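4. Calibration of the Handheld Dose Rate Meters

4.1 Reference source and geometry

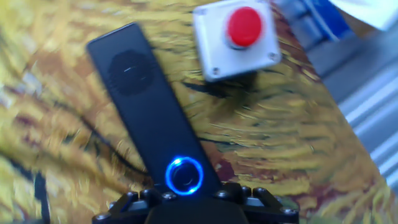

Figure 3. Gripper holding a slim black device.

How often should a handheld dose rate meter be checked against a reference source?
A meter in daily field use should be checked at the start of each shift with a small check source and returned for full calibration once a year. A meter that has been dropped, opened for repair or stored in damp conditions should be calibrated again before its readings are accepted.

The meters used in the Brasterholm soil survey were calibrated with a sealed cesium-137 source at the Athanasiadis laboratory. Each unit was placed on the beam axis, and readings were taken at 2 distances from the source. The room background was recorded before and after every series and subtracted from the mean. Series in which the background changed between the two recordings were repeated in full.

All 21 meters were of the Nisow type, which uses a scintillation crystal and reports the dose rate on a digital display. Six of them had been fitted with replacement crystals in August. These units were treated as a separate group in the analysis, as the replacement crystals came from a different production batch.

4.2 Response at low dose rates

At low dose rates the number of recorded events is small, and a single reading can differ widely from the true value. The field procedure written by Nuttall and Hebden therefore requires the operator to hold the meter at a fixed height above the ground until 1,000 counts have been collected. Where this could not be done because of rain or uneven terrain, the point was marked as incomplete and left out of the contour maps.

The group with replacement crystals gave slightly higher readings than the others at the greater distance. Fairclough attributes this to a difference in the energy threshold set at the factory. A correction factor was worked out for each unit and entered in the Brolell data system, so that the raw readings remain available to later users. The correction does not cover temperatures below freezing, for which no laboratory series was made.

4.3 Records

Calibration sheets were signed by the operator and by a second reader, T. Nyitrai or E. Goodall. The sheets list the meter number, source activity, background, distance and correction factor. The set used in this paper was closed on October 21, 2023; later entries are not included in the tables of Section 5.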